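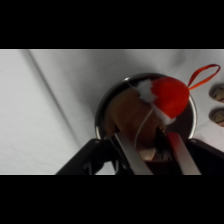
Let the Robotics Club Pick Up Toys

Home News Opinion Clubs Archive Contact

By Alfie Ashworth

The robotics club at Crabtree used to spend the whole school year getting ready for one afternoon. The afternoon was the Indell Challenge, and the job was to build a wheeled machine that collected foam blocks and dropped them in a bin. Every block was the same size. Every block was the same color. The rules came out in August, and by the time leaves were falling the students had a machine that could grab a foam block, and from then on the work was making it grab foam blocks faster.

I helped coach that team for years, and I don't regret it. The students liked it and so did I. But I have come to think it was a poor use of most of the time we had, and I want to make the case for what the club does now, which some parents have complained about.

The club now has an arm bolted to a table. It has a two-finger gripper and a small camera at the wrist, and the students use it to pick up and put down ordinary things. Mostly these are things from home. A brown plush toy in a Santa hat, sitting in a metal bowl, is a normal piece of work for the group. So is a dish sponge, or a roll of tape.

I know how this looks to someone who comes in for the open house. There is no scoreboard. There is no crowd. One parent asked me when they were going to start the real robot, and I understood the question. At the Indell Challenge you can see who won from the top row of the bleachers. With the arm, you have to stand next to the table for a while before you see what the problem is.

Take the plush toy. A foam block has flat sides, and if the fingers close on it a little off center they still hold it. The toy is round and soft. It has a hat with white trim, a thin white string that falls across the front of the body, and a satin ribbon loop at the tip of the hat that reaches out past the rim of the bowl. A student has to decide what part of this is the thing to hold. If you close on the body, how far do you squeeze before you stop? If you close on the hat, are you going to end up with only a hat? If a finger goes through the loop, what does the arm do next?

Then there is the bowl. Its inside is dark and its rim is bright, and both of those matter to a camera. The sides leave little room for the fingers, so the angle you come in at has to be chosen before you get there. A student who has spent a year on foam blocks has never had to think about any of this. The people who wrote the rules thought about it for them and took it all out.

That is my main complaint about competition as the center of a school program. A competition needs to be fair, and to be fair it has to be the same for everyone, and to be the same for everyone it has to be simple. I don't see a way around that. The organizers do careful work and they have good reasons for every line in the rule book. But the result is that a student can do very well and come away believing that robots are good at picking things up.

Robots are bad at picking things up. I think a 15-year-old who is interested in the field should find that out early, from experience, while it is still interesting.

The second complaint is about who gets to do what. Our competition team had a driver, and the driver was the best driver. Someone else did the programming because she already knew how. The rest cut parts, or made the banner, or sat on the floor with their phones. I would like to say the adults stopped this from happening, but we encouraged it, because we wanted to place. Now the students work in groups of 3 and everyone takes a turn at the controls, at the notebook, and at setting the table. Setting the table sounds like the dull job. It has become the one they argue over, since the person who does it chooses what goes in the bowl and which way it faces.

The notebook deserves a paragraph of its own. Each group has to make 50 attempts at an object before moving to another, and write a line for each one. What was the object, how was it lying, where did the fingers go, what happened. The students groaned at this and some of them still do. But the lines get better as they go. Early on they write things like "missed" or "bad." Later they write "left finger touched rim before closing" or "string caught, body stayed." I taught English before I had anything to do with robots, and I never found an assignment that improved anyone's sentences that quickly. They want the next group to know what happened, and the word "bad" doesn't tell them.

Now for the objections, which are fair ones.

The first is money. The arm cost more than the old kit. The club bought it used from Stimport with a $1,000 grant plus what was left in the activity account, and a replacement gripper will be our problem when the day comes. Against that, the competition had an entry fee, a practice field that could only be used for one season, and a bus. The field went in the dumpster every spring. A plush toy costs nothing if you have younger brothers and sisters, and a bowl can go back to the kitchen.

The second objection is that students need a deadline and an audience. I agree with this more than I used to. The first term with the arm drifted. Groups would spend a whole meeting changing the cover on the table or moving the lamp, and some of that was useful and some was not. We fixed part of it with a demonstration night at the end of the term, where each group shows one object it can handle and one it can't. The second half is my favorite part. It is rare for a teenager to stand up in front of adults and explain clearly what she can't do yet and why. A few visitors thought this was an odd thing to put on a program. I would put it on more of them.

The third objection is college applications. A trophy is easy to list. I don't have a full answer. One of our former students told me that in an interview she was asked about the robot club and talked for ten minutes about a ribbon, and that it went fine. That is one student. I can't promise that it will go that way for anyone else, and a family that wants the trophy is not being foolish.

The fourth is the one I hear most often from other coaches, and it is that the work is too hard and the students will get discouraged. Some do. We lost members in the first year, mostly the ones who liked driving, and I was sorry to see them go. We also gained some who had never come near the old team. They tended to be patient people. One had been told she was not a robot kid, whatever that is.

I don't want the Indell Challenge to disappear. There are 135 schools in it in our region and for many of them it is the only reason a robotics program exists at all. Crabtree may go back to it some year as one event among others. What I would ask of other coaches is smaller. When the season is over and the field is down, don't send everyone home until the fall. Clear a table. If you can't get an arm, a servo gripper held in a student's hand will teach a lot of the same lessons, and Prirent rents them to schools by the term. Ask everyone to bring in one thing from home that is soft, or shiny, or has something dangling off it, and put it in a bowl.

Be strict about what the adults do during this. The temptation is to turn the toy around so that the hat is out of the way, or to tuck the loop back inside the rim. I have done it myself without noticing, and a freshman noticed. She put it back the way it was and wrote in the notebook that attempt 12 had been interfered with by Mr. Ashworth and should be thrown out.

It was thrown out. They ran it again with the loop hanging over the side.

Related
What the spring bus trip costs, line by line
Crabtree makerspace hours for the new term
Letters: Keep the Indell team
Used equipment wanted: clamps, lamps, table covers
How to keep a lab notebook someone else can read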